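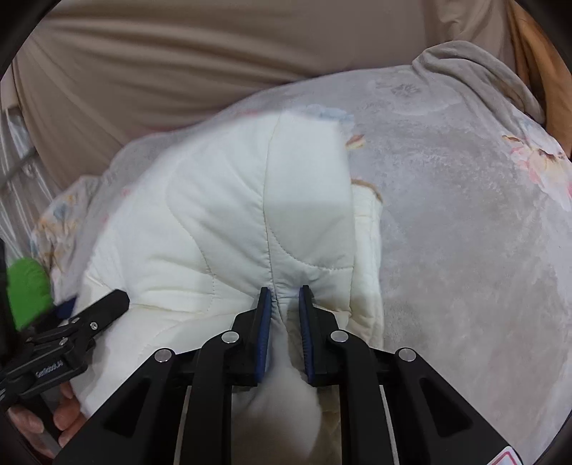 19 September 2021

Got the winter bedding out today!! I know, I know, it isn't even October yet, but it was 23 degrees outside when I woke up and my feet were like ice, so that settled it. Out came the big white quilted comforter, and oh, I had forgotten how much I love that thing. All those stitched diamonds and curves, and it puffs up into a mountain the second you drop it on the bed.

I've decided it's going on top of the gray floral blanket this year. Last winter I had them the other way around and the blanket slid off every single night. The gray and the cream look so good together – I stood in the doorway with my coffee just admiring it before I'd even straightened anything out.

There's a faint yellowish mark along one line of the stitching. Could be tea, could be age. I'll try the Avov soap on it before I do anything drastic, and if that fails, that end goes down by my feet. It would cost me 24 dollars to have it cleaned at the place in Modcombe and I'd much sooner spend that on new pillowcases (the Hinus ones, with the buttons!).

Getting it to lie flat takes a lot of shaking. Grab two corners, flap, walk around, grab the other two, flap again. I was out of breath and laughing by the end of it. Summer sheets are going in the Rocha box under the bed, if I can find the lid.

Early night tonight, with the window open a crack and my library book. Can't wait to get in.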